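4.2 The Workar hand kit as delivered

We bought the kit that is reviewed in this section at the ordinary list price, through the ordinary web form, and we would like to say so at the start because readers of an earlier draft asked. Workar sells it as a complete package for small laboratories and teaching groups: a hand-held two-jaw gripper with a camera fixed to it, a matching gripper that bolts to the wrist of an arm, a charging stand, and a license for the recording software, which is called Oden. A person picks up the hand-held tool and does some everyday job with it, the software stores what the camera saw and how far the jaws were open, and the recordings are then used to train a policy for the arm. None of this is new in itself, and the related work in Section 2 covers where the idea came from. What interested us was whether a group like ours, with plenty of patience but very little money for hardware, could take such a kit out of its case and get useful table-setting data from it without having to build half of it over again.

The short answer is yes, with a few evenings of fiddling that we had not planned for. The printed guide is friendly and well laid out, and it took our newest student through the first calibration without any help from the rest of us (she was rather proud of this, and so were we). The guide is less good on what to do when a calibration fails. The software simply asks you to begin again, and it took us a while to learn that the lens needed a wipe, or that the tag sheet had curled a little at one corner. Ottó Szénási, who wrote most of our recording protocol, ended up taping a page of his own notes inside the lid of the case, and that page has been used more than the guide ever was. We have included it as Appendix B for anyone who buys the same kit.

For the task set we chose tableware, partly for the plain reason that every one of us knows how a table ought to look, and partly because glazed white pieces on a pale surface are hard on a camera. The pieces differ a great deal in how they want to be held. A soup spoon resting in a bowl offers its handle at a comfortable height, while a chopstick lying on a saucer sits very low and leaves the fingertips hardly any room for error.

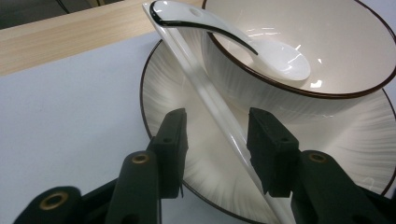

Figure 6. View from the hand-held gripper with the jaws open on either side of a white chopstick lying across a saucer; a bowl and spoon are at the upper right.

We collected 4,000 demonstrations over the spring, most of them in April, with 9 people taking turns at the tool. Everyone was asked to work at the pace they would use at home, and to let a failed grasp stay in the recording if they went on to correct it. This second request was harder to follow than we expected. People are polite, and they do not like to leave their mistakes where others can find them, so for the first while we had to keep reminding each other that a dropped chopstick followed by a good second try was worth having.

The fingertips deserve a paragraph to themselves. Those supplied with the kit are firm and wear slowly, and on bowls and cups we had no complaints at all. On thin, smooth pieces we found them a little too slippery, and after some weeks we ordered the softer set that Kovovetti makes to fit the same mount. These grip far better, but they mark easily and have to be changed more often. If Workar were to ask our opinion, we would gladly see the soft set offered as an option at the time of purchase, so that a buyer need not discover it by word of mouth as we did.

Support was a pleasant surprise. We wrote to the company 6 times in all, and the replies were patient and written by someone who had plainly used the tool. One request, for a way to export recordings without the preview files, was answered with a small script that we still run every evening. Another, about the battery gauge jumping from half full to empty, is still open at the time of writing.

Training on these recordings was done with the Yao baseline described in Section 3, left at its default settings so that the comparison with our older data would be a fair one. We held back all recordings from one of the contributors for testing, and the arm used the original firm fingertips throughout. The results by object type follow in Section 4.3, together with the grasps that we had to exclude and our grounds for doing so.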